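Karketwood Affective Studies Group
Minutes of the July meeting, small seminar room, 2.00 pm

Present: Anjani Majimbun (chair), Saqib Mohmand (minutes), four members of the reading panel, one observer from the Pleltomis project.
Apologies: two received.

1. Minutes of the previous meeting
Agreed, with one correction. Under item 4, "boredom" should read "boredom proneness". The two terms are to be kept apart in all papers from now on, the first for a passing state and the second for a trait.

2. Matters arising
The revised consent form has been approved and is in use. The request for a second sound-treated room was declined; the group may apply again next year.

3. Working definition of boredom
AM presented the third draft. It describes boredom as an unpleasant state in which a person wants to be occupied but cannot keep their attention on what is available. Two members asked whether "unpleasant" should stay, as some respondents in the pilot had rated the state as neutral. AM replied that neutral ratings came mainly from the shortest waiting condition and may reflect rest. The word stays for now, with a footnote.

It was agreed that apathy would be treated separately. An apathetic person does not report wanting something to do, and the present questions do not pick this up well. SM to draft two extra questions.

4. Yaman diary study
SM reported that 1171 usable diary entries had been received. Entries with no time of day have been left out of the main count and stored separately. Coding is complete for the first batch. Agreement between the two coders was good for restlessness and poor for "time dragging", where one coder had accepted any mention of a clock. The coding guide will be tightened and the affected entries coded again by both people.

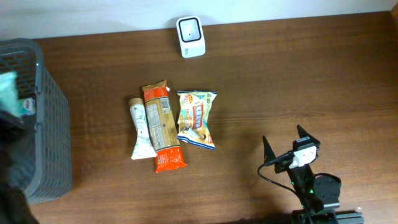 The waiting task was discussed next. Participants sit alone for a fixed period and then estimate how long it lasted. The panel considered how much should be within reach during the wait, given that people will read any print in front of them. A brown wooden tabletop with three packaged items side by side on it was thought to offer more to look at than the protocol allows, and packets of any kind are to be kept out of the plain condition. They may be used in the low-interest condition, provided that the same set is used for every participant. Watches and phones are to be handed in at the door in both conditions.

5. Dultitov scale
The short form of the scale was compared with the long form. The panel preferred the short form for repeated use. Item 6 ("I felt like leaving") was queried, as it may measure annoyance. Retained until the next analysis.

6. Budget
The sum of 2000 pounds set aside for participant payments has not yet been drawn on. Payment for the waiting task was set at the same rate as for the pilot. Target sample: 50.

7. Any other business
The observer asked whether Pleltomis could have the coding guide. Agreed, once the revised version is ready.

Actions
SM: two questions on apathy; revised coding guide.
AM: footnote to the definition; payment forms.

The meeting closed at 3.40 pm.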